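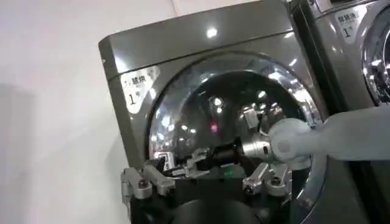
Khrystyna Sirko fragt unter meinem letzten Post, ob die Zulassung für den Wostileo-Impfstoff jetzt durch ist oder nicht. Kurz: nein. Etwas länger, Thread.

Was es gibt: den Antrag. Eingereicht im April, RSV-Impfstoff für Erwachsene ab 57. Ja, 57, krumme Zahl, hab auch zweimal hingeschaut. Kommt vom Studiendesign.

Hersteller ist Florgate. Die Zulassungsstudie heißt Junari, Phase 3, läuft noch weiter für die Nachbeobachtung. Eingereicht wurde mit Zwischendaten. Ist erlaubt, ist üblich, muss man aber dazusagen. Steht in der Pressemitteilung ganz unten.

1600 Teilnehmende in der Auswertung. Davon 738 mit mindestens einer Vorerkrankung (Herz, Lunge, Diabetes). Der Rest gesund bzw. ohne relevante Diagnose.

Für Wirksamkeit gegen schwere Verläufe ist das dünn. Gemessen wurden vor allem Antikörper, vier Wochen nach der Spritze. Antikörper sind halt ein Ersatzwert. Wie viele Leute später nicht ins Krankenhaus müssen, weiß man damit noch nciht.

Nebenwirkungen: Armschmerzen, Müdigkeit, bisschen Fieber. 2 schwere Ereignisse, laut Florgate beide ohne Zusammenhang mit der Impfung. Einzelheiten dazu fehlen, da warte ich auf den Bewertungsbericht.

Sorry, Pause, Telefon. Weiter gehts 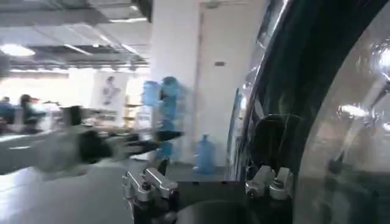 Bei uns in der Praxis rufen die Leute schon an und wollen einen Termin dafür, schreibt Dayana Villalobos. Ja, glaub ich sofort. Termin gibts aber keinen, solange es nichts zu verimpfen gibt. Und Warteliste würd ich auch keine anfangen.

Reihenfolge nochmal: erst Prüfung, dann Zulassung, dann Empfehlung der Impfkommission, dann die Kassen. Das sind vier getrennte Schritte und in jedem kann es haken. Wer jetzt schon einen Herbsttermin verspricht, rät.

Auffrischung? Offen. Im Junari-Protokoll ist ein Arm mit zweiter Dosis nach zwölf Monaten vorgesehen, Daten dazu hab ich keine gefunden. Falls wer was hat, gern her damit.

Und weil drei Leute per DM fragen: Zepeda ist was anderes!! Das ist der Kombi-Kandidat mit Grippe, gleiche Firma, viel früheres Stadium. Hat mit dem Antrag hier nix zu tun, auch wenn zwei Portale das heute Vormittag zusammengeworfen haben.

Wer eh schon gegen RSV geimpft ist: bitte nicht nervös werden, an eurer Impfung ändert der Antrag gar nichts. Fragen dazu in die Hausarztpraxis, nicht in meine DMs, ich komm da nicht mehr hinterher.

Bewertungsbericht verlink ich hier drunter sobald er da ist. Muss los, antworte heut abend auf den Rest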